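Workshop notebook, April
Job: Ullavetti bench clock, second attempt at the strike train

8:40
Cleaned the barrel arbor again. The old oil had gone to varnish under the click and took two soaks to lift. Mainspring is a Jaltura replacement and it's a hair wider than the original. It clears the barrel cap, but only just.

Serial on the back plate is 1,011. The Ekinci parts list starts its new rack tail at a later number, so we need the old style. Don't order from the top of page 5 like I did last time.

10:15
Fitted the rack and snail. Strikes one through seven correctly. At eight it drops a tooth short. Bent the rack tail out slightly and it overcounted at three, so I bent it back. The trouble is wear on the snail step, and bending won't fix that. Need to file up a new snail or build up the old one.

Stopped for a drink. 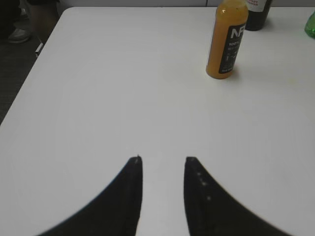
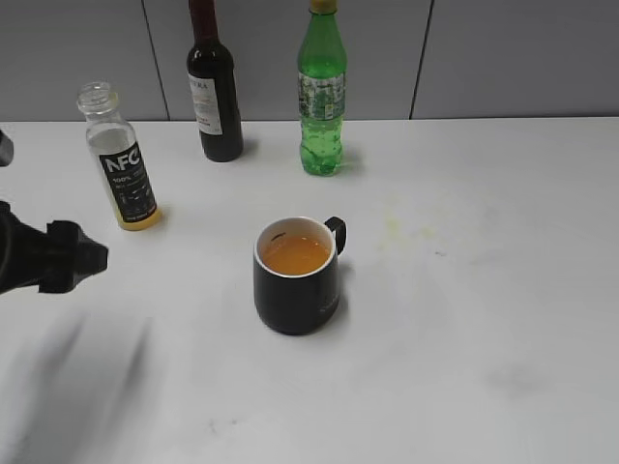
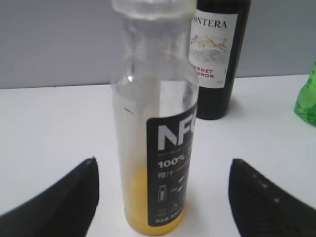
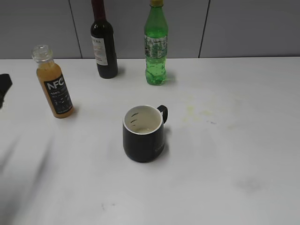

Orange juice on the white table.

1:30 Snail
Cut a blank from the Vursude sheet offcut.

Correction, Vurside. Marked out twelve steps from the old one and left the eighth proud. Filed down to fit with the train let down. It now counts eight, nine and ten. Eleven and twelve not tried yet.

Still to do
Polish the snail edge before it goes in for good.
Try eleven and twelve.
Check the warning pin. It's stopping late and the run sounds rough.
Ask for a price on the old style rack. The last quote was 599 with shipping and I'd like to see it lower.
Leave it running on the test stand for 5 days before the case goes back on.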